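Zatitz says version 4 of its suturing planner is ready for outside labs. Chaimae Lahlou's group gave it 131 trial stitches before believing any of it. The needle paths held up well enough. Thread tracking is another matter, and the release notes give it one line.
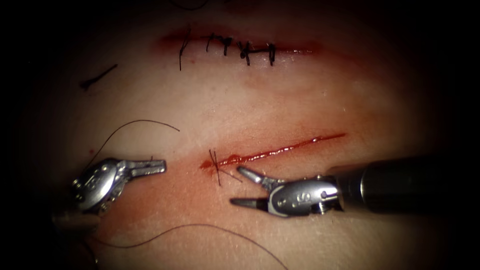 Rachid Fahmy wants the raw logs published with the success rate. So do we. A planner that loses a slack tail and reports "nominal" has not earned the word autonomous. The next build is promised for February.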